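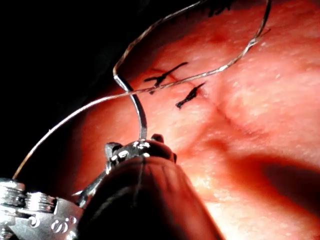

Sunday, suture practice, bench 4. Same Drirusmont thread as last time. Tissue kept damp throughout. Started with the curved needle held low in the jaws, then moved the grip up toward the middle — easier to aim the point beside the incision.
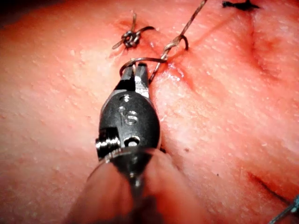
Nuanchan thinks the bites should sit farther from the edge, and that the tail should be cut before the next throw. Will try both on the next piece.

Incision, with thread across the tissue.

Thread tail keeps getting in the way on long passes. Shorter lengths next time.

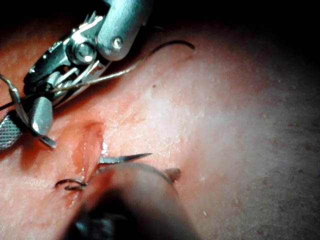 Incision and thread, left of center

Wiroj has the log sheet. 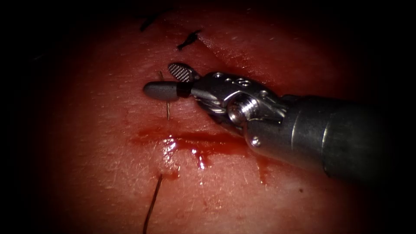
To do

Order needles from Srithong
Cut thread before setup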